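Drying wool sweaters without a dryer – stretched sleeves??

tallowbee
Posts: 100
Moved in February to an apartment with no outdoor space and one radiator that works when it feels like it. Hand washed 3 sweaters, hung them on the shower rail, sleeves now come down to my knuckles. Is there a fix or do I just own longer sweaters now. Also how do people dry stuff flat when there's no flat anything

pinhook_6
Posts: 1,150
Don't hang wool. Ever. Wet wool weighs a ton and all of it pulls on the shoulders.

Soak again, cool water, roll in a towel, then push the sleeves back to length with your hands while it's damp. Leave it alone until dry. You won't get all of it back but you'll get most.

mossandrail
hanging is fine if you fold it over the bar at the armpits, been doing it for years. sleeves over one side body over the other. people get so precious about this

pinhook_6
And you get a crease across the middle. No thanks.

mossandrail
a crease i can steam out in a minute. stretched cuffs i can't

tallowbee
ok so that's two opposite answers lol. What about spinning it first? My machine has a spin only setting, scared of felting

grayduck
Spin is ok. It's heat and rubbing that felts it, not a short spin. Pillowcase, lowest speed, done. I do all my heavy ones like that, the Brisier cardigan too and that thing is basically a rug

Get a mesh rack if you can, mine's a Grandlow, stacks over the bathtub. Legs are wobbly but it holds. Wouldn't pay full price for it

pinhook_6
I'd skip the spin on anything loose knit. Towel roll takes longer but there's less that can go wrong.

oldcopperpot
Agree on the towel. Two towels if it's thick. Swap when the first is soaked and stand on it, don't wring.

I've got no rack either so mine go on the bed in the spare room, arms straight out. Pat it to size, don't tug.

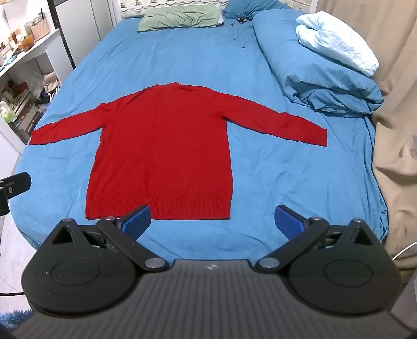 The thing that made the most difference for me was measuring before the wash. Sleeve from armpit to cuff, body from shoulder to hem, write it on a scrap of paper and tape it to the inside of the closet door. Then you're not guessing at what it used to be. Flip it over once the top feels dry, usually next morning, and put a fresh dry towel under if you care about the mattress.

mossandrail
arms straight out takes up the whole bed tho. i fold mine in over the front, fits on half a towel

oldcopperpot
Then the sleeves stay damp where they're folded. Mine smelled like a dog. Your call.

grayduck
Small fan on low pointed across it, cuts the time way down. Not a heater. Ruined a Como crewneck with a heater, would fit a toddler now

tallowbee
update – did the resoak and towel thing on the worst one at 9 pm, pushed the sleeves up like pinhook said. Already looks shorter, maybe around 6 cm?? didn't measure before so who knows. Cuffs still kinda wavy

pinhook_6
Wavy cuffs: run a thread through the edge, pull it snug while it's damp, take it out when dry. Works on ribbing mostly.

tallowbee
going to try that on the other two. do I use the same color thread or doesn't matter

pinhook_6
Different color, so you can find it again. Cotton, nothing that'll bleed.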